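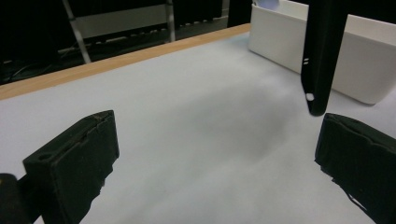
How should the Galang table be cleaned at the end of the working day?

Wipe the top with a soft cloth, warm water and a little washing-up liquid, then dry it with a second cloth. Scouring powder, wire wool and bleach must not be used on any part of the table.

Galang Work Table, white top
Supplied by Datier to schools, libraries, training centres and public offices

The Galang is a general-purpose table for sorting, packing, marking and light assembly. It is supplied with a white top and a wooden edge strip, and is intended for shared rooms in which the same table may serve several groups in the course of a day. The top measures 137 cm along its longer side. Customers who require a different length are asked to consult the Sonel range, which is made to order.

Delivery and assembly
Tables are normally dispatched within seven working days of a confirmed order. Each table arrives in two cartons, one containing the top and the other the legs and fixings. Assembly requires two people and should be carried out on a clean blanket or carpet, with the top face down. The fixings should be tightened by hand until all the legs are in place, and then fully tightened with the key provided. Please keep the key with the instruction leaflet.

Orders for upper floors should state whether a lift is available. Enquiries about access may be sent to Amirul Simanjuntak in the deliveries office before the order is placed.

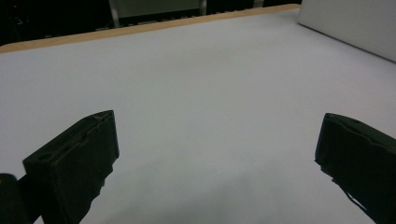 The choice of finish was settled after a trial at the Busum training centre, where staff had asked for a top on which small parts and printed labels could be found quickly. Glossy samples were returned on account of the glare from ceiling lights. The finish adopted for the Galang is smooth and matte, and under cool lighting the white takes on a faint bluish-grey cast. Customers matching the table to existing cream or ivory furniture should bear this in mind and request a sample first. The thin strip along the edge is a light tan, and the same colour is supplied with every order.

Use and care
Hot pans, soldering irons and similar items must be placed on a heatproof mat. A cutting mat is required for all work with knives. Ink and marker should be removed on the day they are spilt. The edge strip may be wiped with a damp cloth but should not be left wet. The table should be lifted when it is moved, never dragged, and nobody should sit or stand on it.

Spare parts
Replacement legs, fixings and edge strips may be ordered separately. The table's batch label is fixed to the underside of the top, and its number should be quoted in all correspondence. Requests are handled by Mircea Dobre, Parts and Repairs, Datier. Stock is checked again in June, and orders for edge strips received during that month may take longer to fulfil.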